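Elville Makers Forum > Clubs and Courses > Student Robotics
Thread: Sofa tidying project, arm keeps fussing over the white block
Started 30 Jul 2020

plollier_pete wrote:
Evening all. I help out with the student club at Elville and we're on the summer project, which this year is "get a simulated arm to tidy a sofa". The students chose the sofa. I had suggested a table, like a sensible person, and was outvoted.

The rules are simple enough. The arm sits behind the sofa, there's a bit of clutter on the seat, and the arm has to pick one named thing and put it in the tray. Teams get 10 tries per object. The white block was supposed to be the easy one, a sort of welcome gift before the orange claw thing. Our lot have managed 3 out of 10 on the gift.

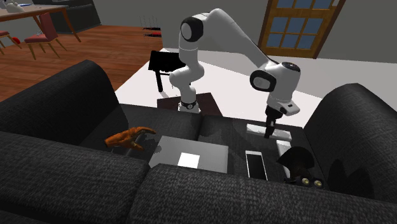 The code is a plain sequence: move over the target, open, go down, close, lift. Team Flastum (they picked the name, I didn't ask) are convinced the fault is in the closing step. Team Khunthong blame the model of the sofa. I blame July. Any ideas before I have to look as if I know the answer?

solder_and_sorrow wrote:
What angle is the gripper at when it goes down? If the wrist is always square to the base and the block isn't, you'll catch a corner and shove it along the cushion. Classic beginner's trouble. I did it for most of February with a real arm and a real packet of biscuits, so you're ahead of me on crumbs.

D. Říha wrote:
I would look at the sofa first. Soft-looking things in a simulator are usually modelled as hard, and often the shape used for contact isn't the shape you see. Your block may be resting on an invisible slope. Turn on the collision view and compare.

Dušan

solder_and_sorrow wrote:
With respect to Dušan, he says "collision view" the way my doctor says "less cheese". Try the angle first, it's two lines of code.

D. Říha wrote:
And if it is the slope, they'll have two wrong lines of code and a slope. Your doctor is right as well.

plollier_pete wrote:
Right, we did both, to keep the peace. Collision view shows the seat as flat as you like. Sorry Dušan. The wrist, on the other hand, was being told to use the same angle every single time, whatever it was picking up. One of the younger ones had written a comment next to it that said "fix later". It is now later.

They've got it reading the angle of the block from the simulator and turning to suit. Next run, 17 tries (they lost track of when to stop), and more than half ended with the block in the tray. Much cheering. Then somebody pointed out that it had also nudged the phone model on one of them and the scoring rules say that's a fail.
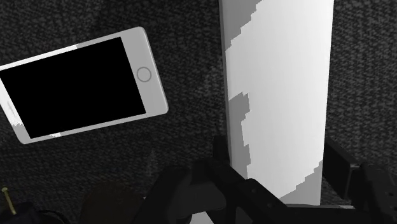

Should the fingers be fully open before the arm starts down?
Open them to a little wider than the block, with clearance on both sides. Fully open is fine when there's nothing nearby, but on a cluttered seat the outside of a finger can hit the neighbours on the way down.

plollier_pete wrote:
Thanks whoever added that to the club FAQ, I've pasted it in here for the students who don't read the FAQ, i.e. the students.

kopecky_k wrote:
Can I be the awkward one? You're reading the block's angle straight out of the simulator. That's cheating, or at least it's a loan you'll have to pay back. A real arm doesn't get handed the answer. It has to work it out from a camera, and a plain white block is a miserable thing to find the edges of.

Kazimír Kopecký

solder_and_sorrow wrote:
They're 2 weeks in, Kazimír. Let them cheat. Get the grasp working with perfect information, then take the information away and watch their faces.

kopecky_k wrote:
In my experience the second part gets put off until the end of the course and then there's a barbecue instead.

plollier_pete wrote:
I feel seen. There is a barbecue.

Compromise from tonight's meeting: Flastum carry on with the known angle and work on not bumping the phone. Khunthong switch to the camera and get extra points for anything they pick up at all, including by accident. Neither team is speaking to me, so I assume it's fair.

D. Říha wrote:
Please ask Khunthong to log the failed tries too, with the angle they guessed and the true one. Everyone keeps the good runs and bins the rest, then wonders why there's nothing to compare.

plollier_pete wrote:
Asked. They want to know if they can name the log file something rude. I've said it depends how rude.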